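Home bar chat > Glassware and measures
Spritz in a wine glass: which way up is your jigger?

tonicandtoast
Right, I am fully down the spritz hole and loving every minute. I bought a stainless jigger with a little gold-coloured band at the waist and it has made me far happier than a measuring cup should. Same cheap white wine each time, Delier bitter from the shop on the corner, topped with soda. I lay everything out before I open a bottle, and the layout I like is jigger on the left, stemmed glass in the middle. White table if you can manage it, you spot every drip! 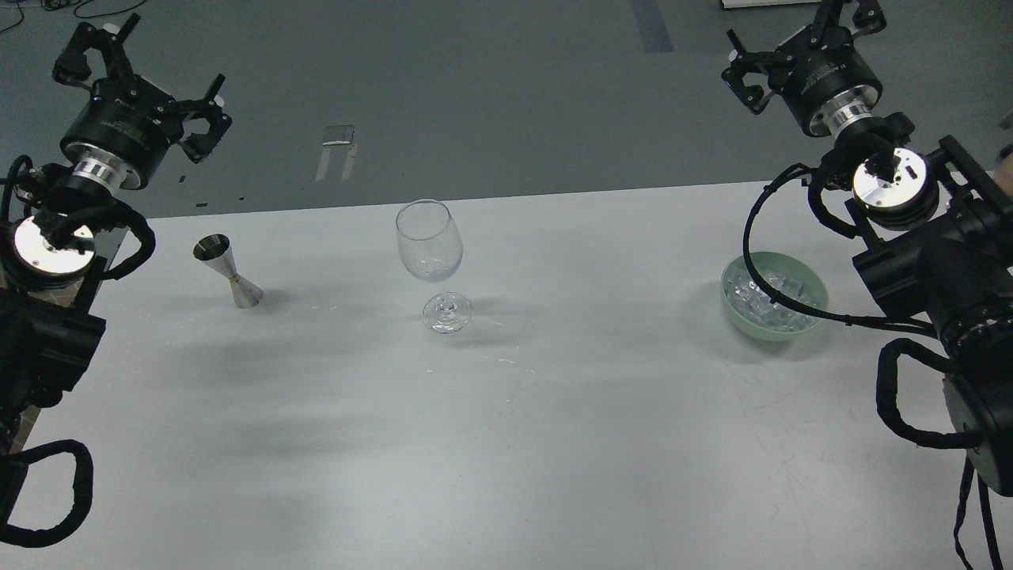 Cukov, Jun 15, 2026

So that's the starting line-up. My question is about the jigger. Mine is a double one with a smaller cone and a larger cone, and I park it small side up between drinks. My sister says that's wrong and it should always stand with the big cup ready. Does anybody care? I do, clearly, I've started a thread about it.

mossandlime
Big cup up, every time. You pour the wine first, and that's the big measure, so why flip it? I had mine small side up for the whole of February and kept grabbing it and pouring a short one. Lovely glass by the way, tulip shapes are spot on for this, the orange smell hangs about in there.

gravelpath9
Disagree with moss. Bitter first, always, and bitter is the small cup. If the wine goes in on top it does half the mixing for you. Small side up is perfectly sensible, and it stands on the wider end so it's steadier too.

mossandlime
Steadier, fine, I'll give you that. But mine has never gone over and I've got 24 people's worth of elbows in my kitchen at Christmas.

tonicandtoast
Tried it moss's way. I'll admit it looks smarter with the wide cup on top, and I've kept it on the left with the glass to the right of it. I pour with the jigger close to the glass so nothing dribbles across the gap.
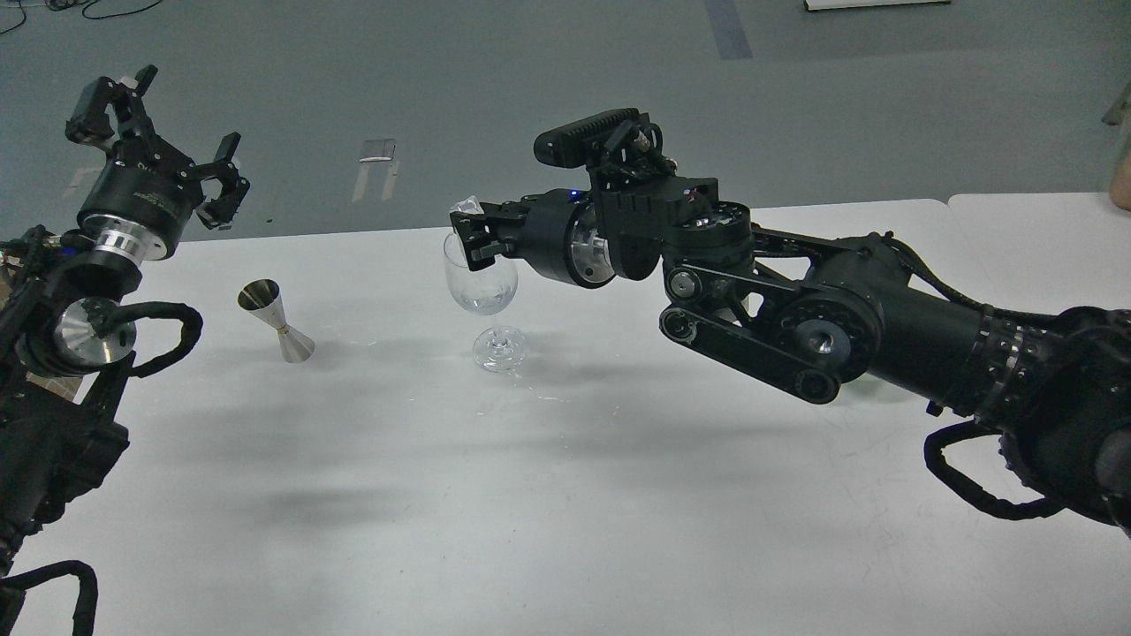

Ice: in the glass first or last?

tonicandtoast
Keeping this in the same thread as it's the same drink. I've been filling the glass with ice before anything else and I get through a mountain of it. I make two trays of 12 the night before and they're gone by the third spritz. Those Yin trays do a nice clear cube if you use boiled water, though they are a pig to twist.

gravelpath9
First. Fill it right up. More ice melts slower, I'll die on this hill. Six cubes minimum in a big wine glass, nine if they're small.

dundusora_fan
Hello all, long time reader. I make the Dundusora version with grapefruit and I put the ice in last, gently, with a spoon. You keep more fizz that way. Also get a bowl for your ice! I used to work straight from the tray and had meltwater down my sleeve all evening.

tonicandtoast
Already on the bowl, I love my bowl! Pale mint green, ceramic, heaped with clear cubes, and it lives over on the right, well away from the jigger so I'm not reaching across the glass for either. It makes the whole thing feel like a proper occasion even on a Monday.

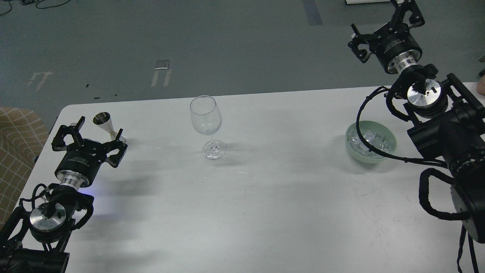 mossandlime
Ceramic is pretty but it won't keep ice for long on a warm evening. I'd go for something with a double wall and a lid, then you can fill it once and forget it.

dundusora_fan
Oh no, I'm with toast, a lid would spoil it. Put the bowl in the freezer for an hour beforehand and it holds up fine through two rounds.

gravelpath9
Freezer trick works for the glass as well if you've got the shelf height. Mine only go in lying down.

tonicandtoast
Bowl is going in the freezer tonight. Still on small side up for the jigger, sorry moss. Will report back on the grapefruit one once I've found some decent grapefruit.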